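3.2 Materials and task setting

The paper-cutting task was one of two seated craft tasks in the Sarnlow series, the other being envelope folding. Both were chosen because they need no training, produce waste that has to go somewhere, and can be stopped at any point without spoiling the result. Cutting is the one treated in this section. Folding is taken up in Section 3.4.

All paper came from a single supplier, Tornotus, in one weight. Earlier work at Estham had mixed paper from several sources, and differences in stiffness made strip width hard to compare between sittings. Sheets were trimmed to a rectangle small enough to hold in one hand without drooping. Pink was used throughout. Short strips of white paper were difficult to find on a white tabletop during the clearing-up count, and in the January pilot a number of them were missed. Changing the color solved most of this, although static still caused a few strips to cling to sleeves and cuffs.

Strips were collected in a plastic box with a hinged lid. The lid stayed open while cutting was under way and was closed at the end of the sitting. We considered an open tray, which would have been easier to reach into, but the strips are light and moved whenever someone walked past. The walls of the box held them in place. They also set a natural position for the hands, as most people cut directly over the opening or just beside it so that the strips fell in without being handled a second time.

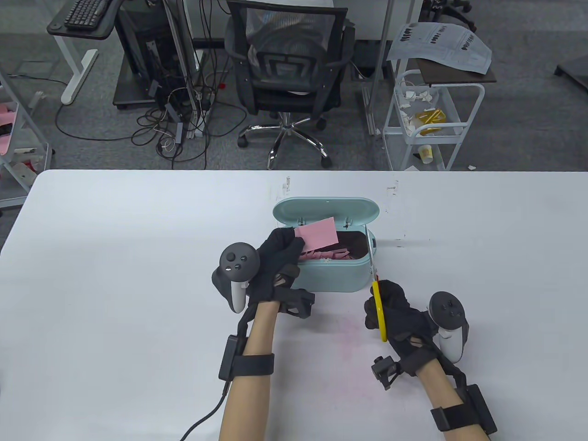 Figure 2. Cutting station, with a sheet held above the left side of the box and the scissors at its right.

Participants were told to cut the sheet into strips, to keep the strips in the box, and to work at whatever speed they liked. No width was given. Stojanović's handbook on classroom paper work recommends marking the sheet first, and we tried this in the pilot, but people then followed the lines so closely that they slowed down and the strips became nearly uniform. As the aim was to see how width drifts over a sitting when it is left alone, the lines were dropped. Participants who asked how wide a strip should be were told that any width was acceptable.

Each sitting lasted 12 minutes. A fresh stack of sheets was set within reach before the start, and participants took a new one when they judged the old one finished. What counted as finished varied a good deal. Some cut down to the last narrow piece, which is awkward to hold and tends to twist between the blades. Others dropped the remainder into the box once it became too small to grip comfortably. These end pieces were sorted out afterward and are not included in the strip totals.

After the sitting, the contents of the box were tipped onto a tray, flattened, and measured at the midpoint of each strip. Strips that had torn were set aside. The full set came to 3546 strips, of which 1867 were cut in the first half of a sitting and the rest in the second. Strips from the two halves were kept apart by pausing at the midpoint and emptying the box, a short interruption that participants did not seem to mind.

The tabletop was wiped between sittings. The paper dye left faint color on some surfaces when handled for long periods, and we wanted each person to begin with a reasonably clean area. Scissors were checked on the same occasion and replaced when they began to fold the paper instead of cutting it. Blade wear was a larger problem than expected. A worn pair produces wider strips, presumably because the user allows more margin for error, and the effect is easy to mistake for fatigue. For this reason the pair in use was noted on every record sheet, and the analysis in Section 4 treats it as a separate factor.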